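Zonitz Foam Shape Sorter, reviewed after a winter of use

We bought the Zonitz in November for our son, who was 2 then, and it has been out on the floor most days. My sister Nkechi Ogundipe has the Talavera wooden sorter, so I have been able to compare the two.

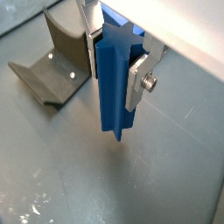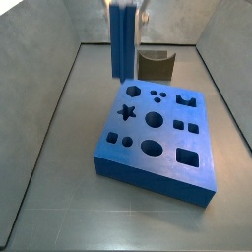

The star piece, then the blue foam block.

Noise and weight
Foam is quiet. We live above Chibuzor Okonkwo, who works nights, and the Talavera was no good at our place for that reason. The block is light enough for a toddler to drag from room to room — ours does, often.

Cleaning
Wipe it with a damp cloth and mild soap. Crumbs get into the holes, and I use the narrow end of the vacuum for those. Don't soak it. Ours took two days to dry after a spilled bath toy bucket.

Play value
He liked the circles first and ignored the star for three months. Now he asks for the star by name. Older cousins lose interest fast.

Complaints
There is no bag or box to keep the pieces in, and the store wanted extra for one. Replacement pieces took 3 weeks to come.

I would buy it again for an apartment. With a yard and no neighbors, get the Talavera.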